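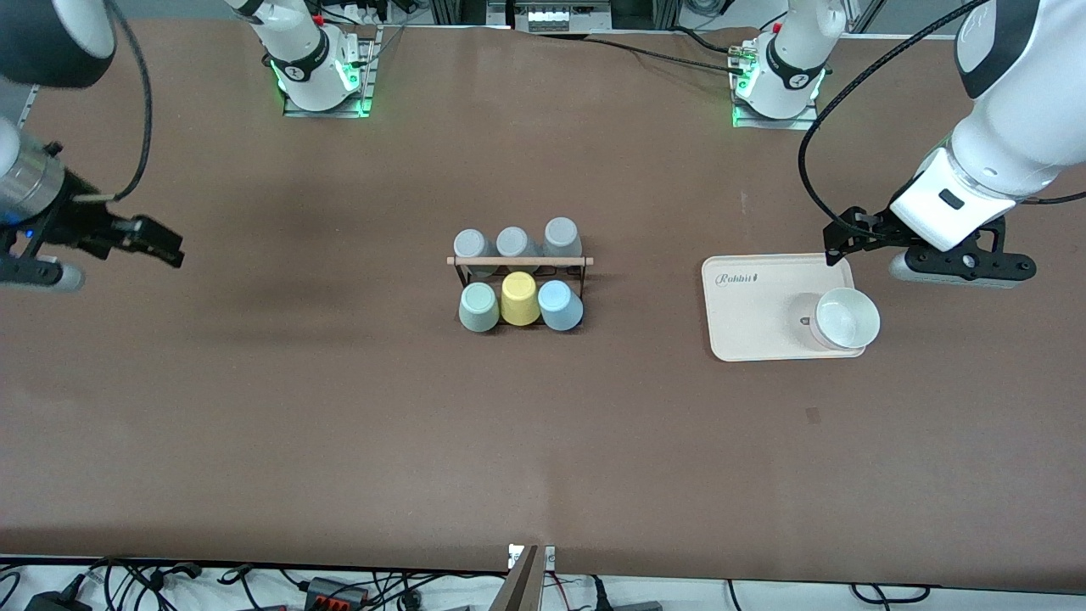
**Emerson Trindade**
*Contributing writer*

December 12, 2019

I met Juhl in the back of the bakery at a quarter past four in the morning, which was his idea and definitely not mine. He goes by the one name, has done since school, and he was already on his second coffee when I knocked on the side door.

"You're late," he told me. I was two minutes late!

Juhl has been baking rye in Vandon for 20 years, first for old Mrs. Koser and then, after she retired to be near her sister, for himself. The sign out front still says Koser's. I asked if he'd ever thought of changing it and he looked at me like I'd suggested moving the river. "People know where Koser's is. They don't know where I am, and I like it that way."

We talked while he shaped loaves (well, he shaped and I leaned on things). I wanted to hear about the starter, the famous one, and he was happy to go on about it. It came from Getum, the next town up the valley, in a pickle jar on the passenger seat of a delivery van. "It smelled like wet socks for a week," he said. "I nearly threw it out. Mrs. Koser said give it rye and leave it alone, so I gave it rye and left it alone."

Does he measure anything? Some days. The salt, always. The water he does by feel, and December is the hard month, with the flour cold from the storeroom and the dough taking forever to wake up. "In July it's chasing me. Now I'm standing here at four begging it."

The holiday orders are what everyone in town wants to know about, so I asked. He had 200 loaves promised for the week before Christmas and had just stopped answering the phone. "My daughter takes the calls now. She's better at no."

I'd heard a rumor about white bread, that he was going to start selling it on account of the new supermarket. He laughed so hard he had to put the scraper down. He does make a white loaf, he said, for one customer, a man who's been coming in since the Koser days and can't chew the crust on the rye anymore. It isn't on the board. Please don't all go in and ask for it.

By six the first trays were out and I'd stopped feeling sorry for myself. He cut me the end of a loaf, no butter, and watched until I'd eaten it.

"Well?" he said.

I asked if I could buy two. He charged me full price.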